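The mail boat gets to Wamel at 7 in the morning, if the lake lets it. In May it mostly does. Kosmas Deligiannis meets it with a handcart and no coat. He sells postcards. Has done for years, out of what used to be the ticket office, and he'd like you to know he is not closing.

Business is odd. Summer people buy one card, maybe two, then ask if he has stamps. He does. Winter is collectors. Letters from Cukthorpe, from Azevedo, wanting the old lake views, the scalloped edges, the ones where the color ran. One man bought 400 in a single order and paid by check. Kosmas still has the envelope. 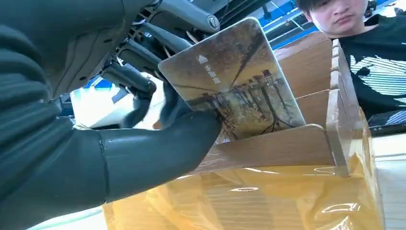
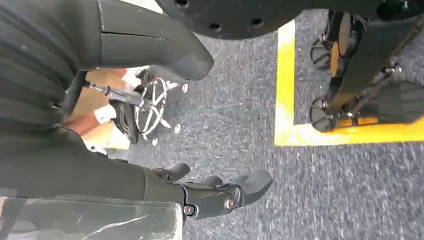
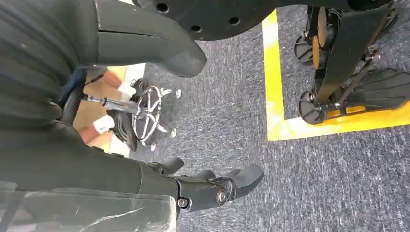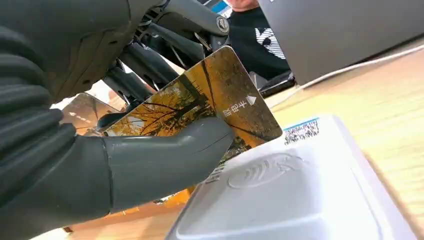

Bare trees over water on the first card, autumn leaves on the last.

What sells? Fog. Always fog. Snow does badly, boats do worse. Autumn sits all year then goes in a week. He stopped asking why.

Talha Warraich does the printing, across the water in Pledar, on a press older than he is. Fussy about browns. "Everybody gets the yellow right," he says. "Brown is where you loose people." Three proofs for every view, and Kosmas turns down the first one on principle. They argue by phone. Loudly, on the shop side anyway.

The catalog is up to number 2248, handwritten, in ledgers that smell of the lake. No computer. A nephew offered. Some numbers got skipped and a few views were used twice, and the collectors love that, they write in about it. Long letters. He answers all of them, on postcards obviously, so the replys are short.

Shop opens when the boat's unloaded. Shuts when he's hungry. Bring cash, and your own pen.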